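The Ferry Office at Omilside

My mother ran the ferry office for most of her life, and when she died the line asked me to close out her records. I took the early boat from Tuvar with one bag. The office was colder than I remembered. She had kept the passenger lists on the old desktop computer, 1,419 crossings, every name typed in by her.
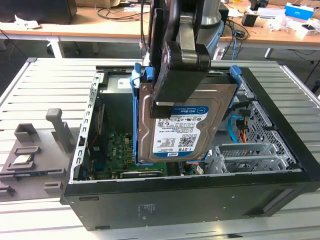 The Second Night

I read until the stove went out. Most of the names meant nothing to me. My father's was there once, in February, going over to Nkuna. There was no return.

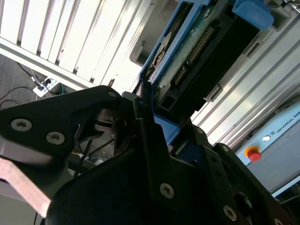 She had never said he left by the ferry. She told me he walked out along the north road, and for years I watched that road from the kitchen window. All that time the answer was on a hard drive in a blue plastic tray, a thing with a circuit board on it, and she sat beside it every working day. She must have sold him the ticket herself.

In the morning I asked for a ticket to Nkuna. The clerk typed my name and gave me my change.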